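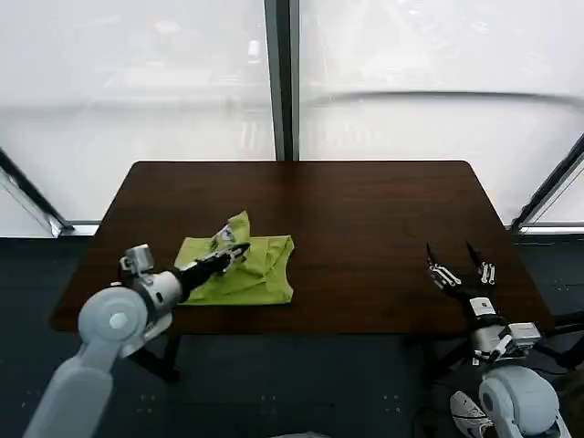

According to Birdie Thibodeaux, the folding was never the hard part of the job; the hard part was standing still for it. She made the remark in the first week of the course, and these notes keep coming back to it.

Unit 5: Automation in garment handling

Last updated 15 May 2026

Our case is the returns room at Custton, a clothing warehouse. Workers there open returned parcels, check each garment, fold it and send it back to stock. Folding is now being moved to two-armed robots, one task at a time.

Why cloth is difficult

A box keeps its shape when you pick it up. A shirt doesn't. The robot has to find a point it can pinch, such as a raised fold, and the rest of the garment shifts as soon as it lifts. A person corrects for this without thinking. For a machine each correction has to be programmed or learned, and a crumpled T-shirt is a harder start than a flat one.

What changes for the staff

In April the room handled 3,564 garments. Of these, 1,981 were folded by the robots and the remainder by hand. No jobs were cut that month, but the jobs were not the same as before.

— Folders became checkers. They look at finished folds and pull the bad ones.
— Inspection for stains and missing buttons stayed with people.
— Two workers were trained to clear stoppages. Their pay grade did not change, and this is still being argued.
— Breaks used to be taken when a bin was empty. They now follow the machine schedule.

Gus Brannigan, the shift lead, reports fewer sore wrists and more complaints of boredom. Both belong in your analysis. A common mistake in last year's papers was to count hours saved and stop there.

For discussion

Who should decide when a worker may stop the robot? Should clearing stoppages count as skilled work? Read the Tedotier chapter before class and bring one page of notes.

Shares: 2

Comments

Ansel Kowalczyk
The pay grade question is the same at my plant. You fix the thing all day and you're still listed as a packer.

Arlo Lyons
Is the Tedotier reading the whole chapter or just the part on scheduling?

Idris Samuel
Whole chapter, but you can skip the appendix.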